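Skaldale, 2021-05-31

Cestgate Recalls Foam Finger Pads on Hand-Held Grippers After Adhesive Fault

Cestgate is recalling a batch of foam finger pads supplied with its Bidavura hand-held grippers. The glue that holds the foam to the finger can let go under a sideways load, and a pad that slips can drop what it is holding or leave a bare edge near the user's hand. The recall covers 1,392 pads shipped to customers from February onward.

Two reports led to the recall. In the first, a customer in Tveit found a pad hanging by one corner at the end of a shift. In the second, a pad slid while a table knife was being lifted, and the knife fell and gave the user a shallow cut on the thumb. The cut was treated on site and the user went back to work the next day.

The Bidavura gripper is used in pairs, one in each hand, to record how people handle everyday items so that robot arms can be taught the same tasks. Table setting is one of the most common jobs. Forks and other thin metal pieces put more strain on the pads than cups or boxes do, as the grip is narrow and the handle tends to twist.
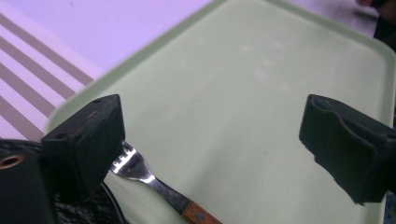
"We tested these pads for squeezing and we tested them for wear," said Nele Bauerfeind, head of product safety at Cestgate. "We did not test enough for twisting. The glue in this batch was cured at too low a temperature, and our checks before shipping did not pick that up."

In follow-up tests at the company's Skaldale workshop, 13 pads from the batch were put through repeated fork and knife lifts. Most held past 4,000 cycles. The weakest came loose at around a third of that, starting at the lower edge of the foam. 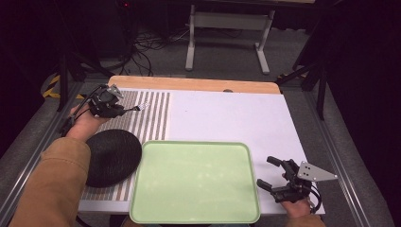

Table-setting work with a pair of hand-held grippers, with a tray, plate and striped mat laid out.

Customers should stop using affected pads on knives, glass and anything hot. The batch code is printed on the bag the pads came in. Customers who no longer have the bag should treat any pad bought since February as affected.

Pads on grippers already in use should be looked over before each session. Press the foam sideways with a thumb, with the gripper switched off. If it moves, or if the lower edge has lifted, take the finger out of service. Do not glue the pad back on — household glue can harden the foam and make it slip more.
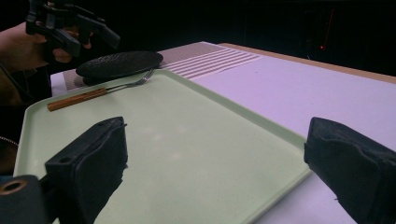

Fraying of the outer surface is a separate matter and does not by itself mean the pad is about to come off. Pads that are frayed but firmly attached may stay in use for light items until the new set arrives.

Replacement pads will be sent free of charge, starting this week. They are glued and also held by 2 small clips. Akinyi Mushi, who manages customer support, said recordings made with the old pads are still good to use. "The fault is in the foam joint. The position data is not affected," she said.

Orders for new pads are on hold until the clip version is in full supply. Grippers, cables and mounting plates are not part of the recall.

Press contact: Malsha Pathirana, Cestgate, Skaldale
Replacement requests: Cestgate customer support, subject line "Bidavura pads"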